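Skudwood Robotics Club Forum
Student Projects > Table Clearing Challenge

Topic: Gripper keeps shoving the bowl, wrist cam or no wrist cam?

marama_b
Posted Feb 3, 2023
Hi all, second year on the table clearing project and I'm stuck. We get plates fine, maybe a bit slow, but the bowl is a pain. The fingers come down next to it, touch the rim and push the whole thing sideways. We had 22 bowl tries this week and got 2. Ruby-Lee wants to drop the wrist camera and go with one fixed camera over the table. I say keep it. Who's right?

rubylee_h
Hey, I didn't say drop it forever! I said drop it until the October demo is off our backs. The fixed camera sees the whole table all the time and the wrist one sees a wall of bowl when you get close. I've been staring at those clips all week and half of them are useless to me.

paora33
With Ruby-Lee on this one. We ran overhead only at Vundport last year and plates were no trouble. Simple setup, less cable flapping about, fewer things to break the night before.

marama_b
Plates, sure. But did you do bowls?

paora33
Not in the scored runs, no – we ran out of time. Fair point.

WenH
I'd keep both. Overhead to pick which dish, wrist for the last bit. Also, are you closing the fingers before you go down? If they're shut when you get to the rim you have nothing to straddle it with, so of course it slides.

marama_b
Um. Yes, they start closed. McPhee's starter code does that and we never changed it. Going through the wrist clips again now, and look how close the bowl gets while the fingertips are still pressed together:
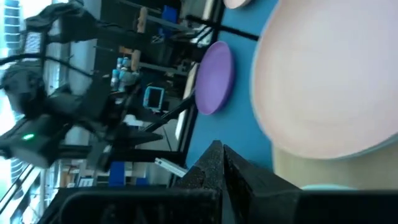 So I'm going to open them a lot earlier, and come in over the rim with one finger inside and one outside. I also want to try slowing the last part of the move down, even if it costs us time on the plates.

rubylee_h
OK, the closed fingers thing is on us. I still think the close-up is too blurry to train on though.

WenH
Blurry is fine if you have enough of it. How many runs have you saved?

marama_b
91, but a lot of those are plates only.

Sorcha_S
Mod hat off for a sec: please change one thing at a time! Fingers first, same camera setup, then argue about cameras. The Grotetti team swapped both on the same day and never worked out which one helped.

paora33
Boring but correct. I'd still bet on overhead.

marama_b
Fine, fingers first. I'll do up to 33 bowl tries on Tuesday and post the count, good or bad. Ruby-Lee, can you bring the laptop charger? Mine's dead.

rubylee_h
Yep, it's in my bag already.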